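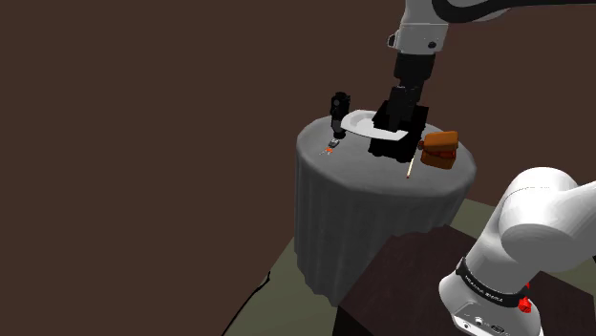 Page last updated September 23, 2018

The Trial Month

Yaowalak Rojanasak had run the banquet room at the Jureck for so long that she could tell from the hallway, with her coat still on, whether the tables had been set by somebody who cared. So when Valdir Dantas came through the kitchen door with a laptop under his arm and told her that his company could teach a robot to clear a table, she gave him a cup of coffee and a chair by the radiator, which was what she gave everyone who was about to be disappointed.

"It's called Wodano," he said, getting the thing open between the bread baskets. "You don't buy the arm first. That's what I like about it. You rent the practice. For 75 dollars a month you get a room in the computer, with the arm already in it, and you teach it your way of doing things, and if at the end you hate it, well, you've hated it for 75 dollars."

She put on her reading glasses and pulled the laptop closer. There was a round table with a gray cloth on it that went clear to the floor, and over it the big white arm with its black hand pointing straight down at a plate.

"Who hung that cloth?" she said.

Valdir said that he supposed a programmer had.

"It's a good long cloth. I wouldn't have expected it." She looked a while longer. "The wall is like the inside of a chocolate box. And what is that little chest doing on a dinner table?"

He explained that the company liked to put odds and ends around, so that the arm would learn to mind its elbows, and that she could ask for different things if she wanted. She said no, leave it. At the Garden Club lunch there had been an accordion case on table nine right through dessert, and people had simply eaten around it, so a chest with a red strap – or maybe it was a latch, her glasses were old – seemed to her like very fair practice.

"And the little stick?"

"A skewer, maybe? A match?"

"Then somebody has had the chicken," said Yaowalak, and she signed for one month.

I should say that I was the dishwasher then, and that I was nineteen and saving up for a car, so I had my own reasons for watching that laptop closely. It lived on the shelf over the flour bins. In the afternoons, after the lunch people had gone and before the candles went out for supper, she would take it down and work through a lesson or two, with her lips moving a little, and if I was slow enough with the sheet pans I could see most of it.

She was a wonderful teacher and a terrible customer. She wrote to Valdir almost daily. She wanted to know why the hand went down on a plate so squarely, like a man stamping a passport, when any child in Fuvine could be taught to come at it from the rim. She wanted to know whether the arm could be told that the guest was still talking. There was a box on the screen for the name of each lesson, and where I think most people would have put a number, she put things like "The plate, but kindly" and "The plate again, after a rest."

Valdir answered all of it. He drove over from the Ouali side of the river when he could have telephoned, and he would stand at the steel counter and eat whatever was left from lunch and go through her questions from the top, and he never once told her that a thing was good enough when it wasn't. I have bought a number of things since then, including that car, and I have not met many like him.

Toward the end of the month he showed her that she could change where she looked from. She had been watching from out in the room the whole time, like a guest. Now he pressed something and we were right up close to the hand itself, down among the screws and the black bars of it, with something white and enormous curving over the top. I took it for the ceiling. Yaowalak took off her glasses, wiped them on her apron, and put them back on.

"Is this what it's like for him?" she asked.

"It's one place you can look from," said Valdir carefully.

"He can hardly see past his own hand, the poor thing." She turned the laptop toward me so that I could look too, and I dried my hands and came over. "And I've been scolding him about the rim."

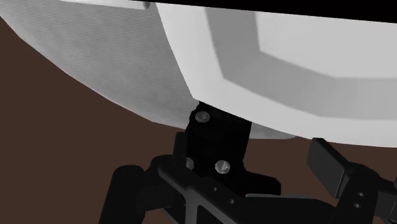
What She Told the Company

There was a form to fill out when the trial was over, and she did it at the pastry table with a pencil first, and then had me type it, because she didn't trust the little keys. I still remember most of it. Under "What did you like?" she had written that the cloth was hung properly and that Mr. Dantas had good manners. Under "What would you change?" she had gone over onto the back of a menu. She wanted soup bowls. She wanted a wobbly table leg, and a child under the table, and a lesson for when the speeches ran long and you had to stand against the wall with nothing in your hands.

Under "Will you continue?" there were only two squares, yes and no, and she sat over those for so long that the rolls went too brown and I had to get them out by myself.

"Ask him if I can have it through December," she said finally. "We have the hospital dinner in December. He ought to see that."

I said I didn't think the arm could see the dinner from inside the laptop, up there on the shelf.

"Then we'll move the flour," said Yaowalak, and she gave me back the pencil and went to see about the candles.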